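New walk-through archery course opens at Adine on Saturday

Bowhunters in the valley finally have a place of their own to get ready for the season. The Irkus Bowhunters club opens its new 3D archery course in the woods at Adine this Saturday, with the gate unlocked at 7:30 a.m. and the first groups heading up the trail half an hour later.

And what a course it is! The trail starts behind the old sheep barn, drops down to the creek, climbs the far bank and comes back along the ridge, with foam deer, boar, turkey and one very large elk tucked in among the oaks. Every target has two shooting stakes, a near one for kids and newer archers and a far one for anybody who wants to find out how good that new sight really is. A couple of the shots are steeply downhill, and there are two elevated platforms for people who hunt from a stand and hardly ever get to practice from one.

"I have been driving three hours to shoot a course like this," said club president Danai Tsolakis, who walked it twice on Sunday evening just for the fun of it. "Now I can come up after work with my bow and a sandwich. The elk across the creek is my favorite. You think you have it ranged and then you look at the slope again."

The land belongs to the Kalogeropoulos family, who have leased it to the club for ten years. Brothers Orestis and Manolis Christodoulou laid out the trail over the winter and cut most of it by hand, moving the boar target so many times that it now has its own nickname (not one we can print). They put the last platform rail on in January, in sleet.

Money for the targets came from 483 separate donations, most of them small, plus the proceeds of last fall's wild game supper. The club has 200 members at the moment and would love to have more. Membership is not needed to shoot the course. Day cards are sold at the barn, and under-12s shoot free with a paying adult.

Compound bows, recurves and longbows are all welcome. Crossbows are limited to the practice bales by the parking area for now, though Tsolakis said the club is looking at a separate loop for them. Field points only, please, no broadheads anywhere on the trail. Binoculars and rangefinders are fine, and bring boots with some grip, as the stretch along the creek stays muddy well into summer.

Sveva Costa will be on the practice bales all morning with loaner bows in both left and right hand, and she is very good with first-timers. Yabsira Lencho of Dudetti Archery is bringing a bow press and a box of strings and will do quick tune-ups at the tailgate until noon. If your peep has been creeping around since last November, go see him early, the line gets long.

There is a fun shoot in the afternoon over the full course, starting at 1 p.m. Sign-up is at the barn. The top prize is a new hang-on tree stand, and there is a separate youth prize, a set of a dozen arrows cut to the winner's draw length.

Parking is in the mown field on the left, 800 yards past the bridge. The field on the right has cattle in it. Look for the sign at Gate 3.

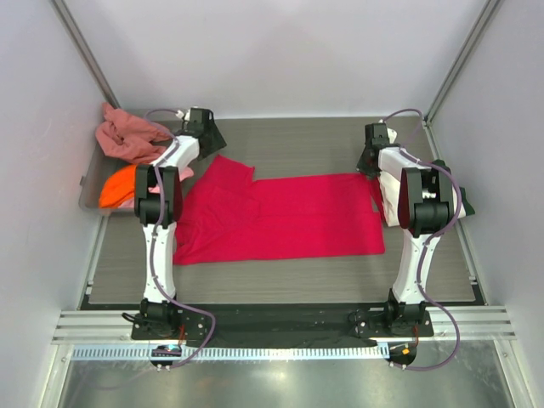

Chili and coffee will be on at the barn from opening until the pots are empty, and after Saturday the course will be open every day from sunrise to sunset.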